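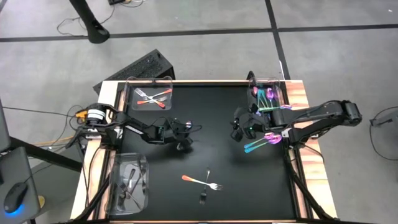 Clear plastic bins on a black top, a fork in one of them

Padthorpe Clear Flatware Bins
Open top - for cafes, church kitchens, rental houses, school lunch rooms
Made for Norkirthorpe Kitchen Supply

In stock
Ships from our warehouse in Ikevach
Sold in sets of 4 or by the case

Overview

Plain clear bins for forks, knives, spoons and all the odd stuff that ends up in the same drawer. No lid, no divider, no handle to snap off. Put them on the counter, in a drawer, on a shelf by the dish window. You can see what's in them from the side, so labels are optional.

We sold the frosted version for years. People kept asking for clear. Now it's clear, and the frosted ones are gone except for what's left on the clearance page.

Sizes

Small - teaspoons, cocktail forks, sugar packets, butter knives if they're short
Medium - regular table flatware, most people want this one
Large - serving spoons, tongs, spatulas, steak knives in their sleeves
Deep Large - same footprint as the Large, taller walls. Ladles still stick out. Fine for whisks.

The Medium and the Small fit side by side in most standard drawers. Measure yours first please. Inside measurement, not the drawer front. Biggest cause of returns by far.

Size chart is on the downloads tab. Print it full size and lay it in the drawer if you don't trust a tape measure.

What you get

Set: 4 bins, all one size
Case: 27 bins, all one size, nested, with paper between
Sample: 1 Medium, flat price, shipping included

No mixed cases. We get asked alot. The cases come packed from the molder and we don't open them. If you want two sizes buy sets.

Details

Material: clear rigid plastic, food safe
Corners: rounded inside, easier to wipe out
Bottom: flat, no feet
Nesting: yes, same size into same size. Small does not nest into Medium
Stacking when full: no. They have no lid. Please don't.
Dishwasher: top rack at home, or a commercial rack on the normal cycle
Microwave: no
Freezer: no, gets brittle
Color: clear only

Matching items

Opoku Drawer Liner - black, ribbed, cut to fit with scissors. Keeps the bins from sliding when somebody yanks the drawer.
Opoku Clip Labels - slide over the rim of any Padthorpe bin. Blank, write on them with a grease pencil. Pack of 11.
Padthorpe Counter Tray - holds 3 Mediums in a row. Out of stock until March, see note below.
Norkirthorpe Rim Brush - stiff little brush for the corners. Not required. We like it.

Setting up a self-serve line

Quick notes, from customers mostly.

Forks first, then knives, then spoons, napkins last. Or napkins first if the line is short. Whatever you pick keep it the same every week, regulars stop looking.

Handles up. Everybody grabs the part they're supposed to grab. Only works in the Deep Large, the others are too shallow and the forks lie down flat.

Don't fill to the top. Half full looks neater and the bins weigh less when you have to move them. Keep a second bin of each under the counter and swap it in whole. Much faster than topping up by the handful during lunch.

One spare bin at the end for strays. Every kitchen has them - the one spoon from another pattern, the kid's fork, the camping knife. Strays go in there and get sorted after close. Saves arguing about it at the sink.

Used flatware goes in something that does NOT look like these. Get a gray bus tub. Clear bins for clean only.

Cleaning

Warm water and dish soap. Soft cloth. A scouring pad will haze the plastic and it does not come back.
Hard water spots: white vinegar, wipe, rinse.
Dry all the way before nesting. Nested damp they stick together and you'll be standing there twisting them apart. If it happens, cold water in the inside one, warm water outside, pull straight up.
Dropped bins usually survive on wood or rubber. On tile, maybe not. Throw out any bin with a crack, even a small one.

Shipping and returns

Orders in before 11 a.m. go out same day. After that, next working day.
Sets go by regular parcel. Cases are big and light and the carrier charges by size, so check the cart total before you pay.
Returns are fine if unused and in the original wrap. You pay return shipping unless we sent the wrong size.
Broken on arrival: send a photo of the bin and the box. We send another one, keep the broken one or toss it.

Warranty

Splits or cracks in normal kitchen use get replaced. Doesn't cover freezer, microwave, or getting stepped on.

Notes

Counter Tray - the mold is being reworked, the old tray was a hair too tight on the Mediums. New run due in March. Backorders are open and we don't charge until it ships.

Old frosted bins and new clear bins are the same size and will nest with eachother. Labels fit both.

Pickup at the Ikevach counter is OK, use the side door and ring. Have your order number ready.

Questions: use the form at the bottom of the page, pick "Flatware and storage" from the list or it goes to the wrong desk.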